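Teilnehmende gesucht: Feldstudie zu Waschtemperatur und Geruchsbildung bei Haushaltstextilien

Die Clivura Textilprüfung, Standort Wemen, sucht für die zweite Erhebungsphase der Studie »Percombe« private Haushalte. Untersucht wird, wie sich dauerhaft niedrige Waschtemperaturen auf die Keimbelastung und den Restgeruch von Frottier- und Baumwollgewebe auswirken. Die erste Phase umfasste 307 Haushalte. Die Auswertung ergab Lücken bei Ein- und Zweipersonenhaushalten, die nun geschlossen werden sollen.

Teilnahmevoraussetzungen
Eigene Waschmaschine mit Frontbeladung, Programm mit 30 °C vorhanden
Mindestens 2 Waschgänge pro Woche
Keine ärztlich verordnete Hygienewäsche im Haushalt
Wohnsitz im Umkreis der Annahmestelle Wemen

Geräte mit Toplader sowie gemeinschaftlich genutzte Maschinen können nicht berücksichtigt werden. Waschtrockner sind zulässig, sofern die Trocknungsfunktion während der Studie abgeschaltet bleibt.
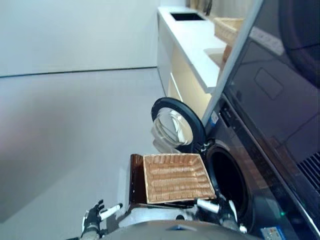 Das Alter der Maschine ist kein Ausschlusskriterium, muss aber im Stammdatenblatt angegeben werden. Ebenso anzugeben sind Wasserhärte, Aufstellort und das bisher verwendete Waschmittel. Wer die Wasserhärte nicht kennt, erhält mit den Unterlagen einen Teststreifen.

Ablauf
Die Erhebung beginnt im November. Jeder Haushalt erhält ein Paket mit markierten Prüflappen, einem neutralen Pulverwaschmittel und einem Protokollheft. Die Prüflappen werden bei jedem Waschgang mitgewaschen und anschließend an der Luft getrocknet — nicht auf der Heizung. 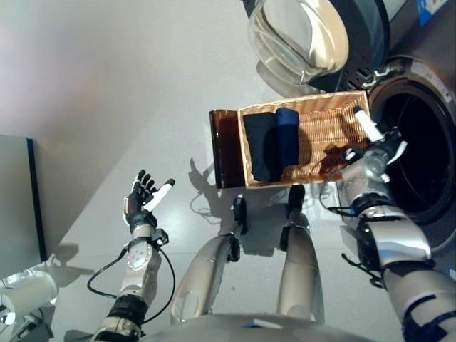 Geflochtener Korb vor einer Frontladermaschine.

Die Protokollführung beschränkt sich auf Programm, Uhrzeit, Beladung und Verweildauer der Wäsche nach Programmende. Die Verweildauer war in der ersten Phase der Wert mit den meisten Fehlstellen. Einträge bitte unmittelbar nach der Entnahme vornehmen. Nachträglich geschätzte Zeiten sind mit »g« zu kennzeichnen.
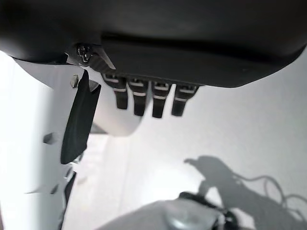
Brittany Marchand schrieb nach der ersten Phase, das Protokoll koste sie kaum Zeit, lästig sei allein der Verzicht auf Weichspüler gewesen. Diese Vorgabe bleibt bestehen. Weichspüler, Hygienespüler und Duftperlen verfälschen die Geruchsprüfung und führen zum Ausschluss des betreffenden Waschgangs.

Für Maschinenpflege gilt: Türdichtung und Einspülkammer werden zu Beginn und am Ende der Erhebung mit dem beiliegenden Tupfer beprobt. Eine Reinigung der Dichtung zwischen beiden Terminen ist im Protokollheft zu vermerken.
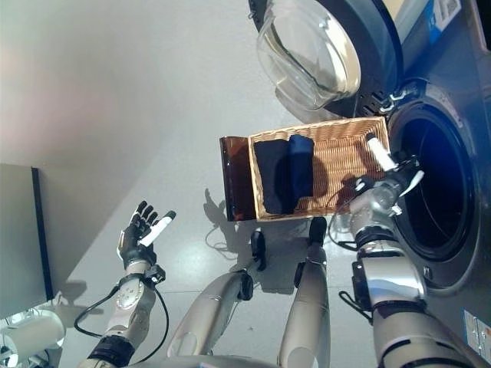 Einfüllöffnung mit Türdichtung, Tür geöffnet.

Aufwandsentschädigung
Die Entschädigung wird nach Rückgabe aller Prüflappen und des vollständigen Protokollhefts überwiesen. Waschmittel und Versand trägt Clivura. Strom- und Wasserkosten werden pauschal abgegolten.

Anmeldung schriftlich an Clivura Textilprüfung, Annahmestelle Wemen, Kennwort »Percombe«. Bitte Haushaltsgröße und Gerätetyp angeben.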